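3.2 Setup and maintenance of the pushing cell

The cell stands on a perforated table with a regular grid of holes. All parts that must keep their place are located by these holes, and their positions are written in table coordinates, counted from the corner nearest to the operator. In the first months we measured the board position with a ruler before each session. This gave different values for different operators, and we stopped doing it in November.

The work surface is a wooden board that rests on the table. Bolts in the table holes mark where its front edge must be. The operator pushes the board by hand until it is in line with the reference marks in the calibration sheet, and then checks the height at each corner with a dial gauge. A board that rocks is taken out and turned over. If it still rocks, it is replaced by the spare board, and the height map must be recorded again before the next session.

The end effector is a single cylindrical rod with a rounded tip. We chose it after the two-finger gripper used in our earlier work with the Likar arm proved difficult to keep aligned. The rod has no moving parts, so its maintenance consists mainly of three checks. The first is that the rod is straight. The operator rotates the last joint slowly through one full turn and observes the tip against a fixed pin. The second is the distance between the tip and the board, which we set to 4 mm at the reference pose. The third is the strap around the housing. In our experience the strap becomes loose before any other part, and when it is loose it may turn with the wrist and disturb the force reading. It is tightened at the start of every session and renewed after 30 sessions.

Calibration is done with the Suludel software. The arm visits 69 poses over the board, and at each pose the height of the tip is compared with the stored map. When the largest error is above the limit, the program stops and shows the pose where it happened. We found that most of these stops came from dust or small wood fibers under the board. The operators now clean the table holes with a vacuum cleaner before they open the calibration program, and the stops became rare.

After the calibration, the colored blocks are placed on the board by hand. Their arrangement does not have to be exact, but the blocks must be inside the area that the tip can reach, and the tip must not touch any block in the start pose. Figure 3 shows the cell with the tip close above the board. The yellow, green and red blocks are grouped near the far edge, while the blue cube and the blue prism lie apart from them on the right side.

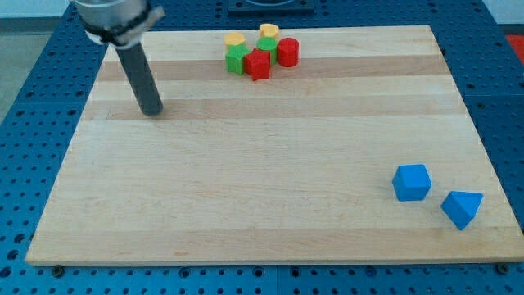 14 min read

Figure 3. Pushing cell with rod end effector, wooden board and blocks.

Over the whole study the cell was used for 112 sessions. The longest interruption was caused by a damaged cable in the wrist, which was repaired by Marlies Pichler with a connector from the older Kaufmann cell. After this repair we added a cable inspection to the weekly list. The cable is now bent gently by hand near the connector while the operator watches the force signal, and any jump in the signal is entered in the maintenance log.

We did not find a good method to measure the wear of the rod tip. A visual check is made, but it depends on the person who makes it. For the second cell, which is planned at Fundamar, we intend to weigh the rod at fixed intervals and to compare the results with the height errors from the calibration.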